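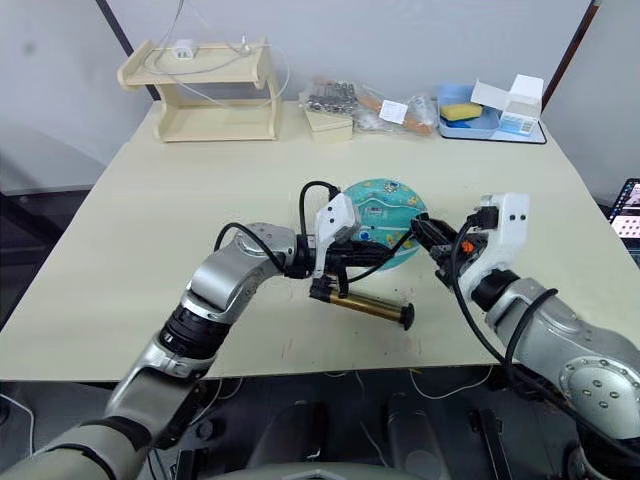 Figure 3. Round teal item with small cartoon-like prints, and the brass-colored rod with its black end cap.

3. Pictures on a ball as landmarks

3.1 Why a printed ball

A plain ball gives a speaker very little to hold on to. It has no front, no handle and no obvious top, so anyone asked to say which way it is turned soon runs out of words. A printed ball is a different matter, and we were delighted by how different. Once there are little figures on the surface, people talk about them freely, and they talk about them as if the ball were a small map. The seams help too, but they come second. In the pilot sessions at Brotdale in March, speakers reached for a picture first even when a seam ran straight across the part of the ball facing them.

We chose a teal ball with a space print for the main sessions. The print mixes large and small motifs, which lets us ask whether size alone makes a good landmark. The rod is the second object in the pair. It has two distinct ends, so a listener can be told which way it points in a handful of words, and it gave us a useful contrast throughout. The table was kept pale and the wall behind it is white, and the small wooden shelf stayed at the back left as a fixed point that speakers could use if they wanted it.
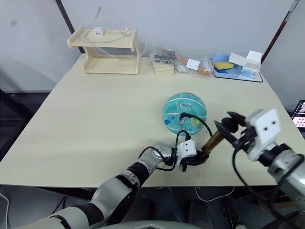
Speakers sat on the near side of the table and were asked to describe the ball and the rod to a partner who could not see either. There was no time limit and no list of permitted words. Partners held a matching ball and turned it until they were satisfied, then said so. We coded each description on the Pullton sheet, marking every mention of a picture, a seam, the label, the rod, or something in the room. Two of us coded everything and settled differences by talking them over. The full set comes to 293 descriptions from 60 speakers.

3.2 What people named first

Most first mentions were of a planet. We had expected that, but we hadn't expected how quickly pairs would give the planets names of their own. "The lemon one" and "the big hat" both turned up in the first morning, and once a pair had a name it stuck for the rest of the session! The rocket-like shape did well for its size. It has a pointed look, and speakers used it the way they used the rod, as something that aims at something else. The tiny dots were almost never a starting point, though they came in handy for small corrections at the end ("a bit more, until you get to the dots").
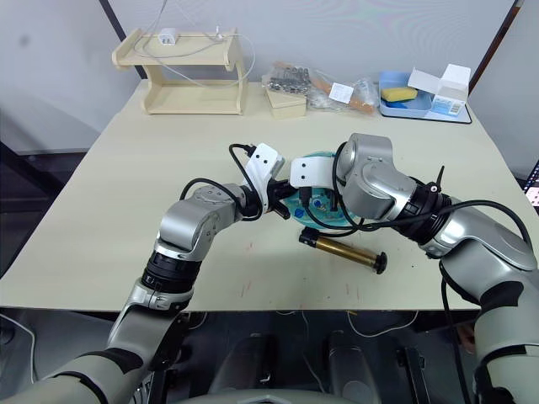

Haris Mohmand objected that the rod might be doing more of the work than we allow, and asked whether speakers would still find "up" on the ball if the rod were taken off the table. It is a very good question. We ran 9 extra descriptions with the ball alone and found the same order of mention, planets first and seams later, but the speakers took longer to settle on a direction. The Gilani scheme, which scores direction words separately from landmarks, would be the better tool for a proper answer, and we would love to see someone try it. 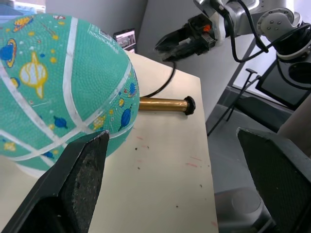
Figure 4. Yellow and blue planets, white seams and smaller motifs on the turquoise ball, with the rod to its right.

3.3 Size and position of the motifs

Large motifs were named more often, as expected, but position mattered as well. A big planet close to the outline of the ball was often passed over in favor of a smaller one nearer the middle. Speakers also liked motifs that sat next to a seam, where the line and the picture could be given together. We return to these pairings in Section 4, where the partners' turns of the ball are set against the words they heard.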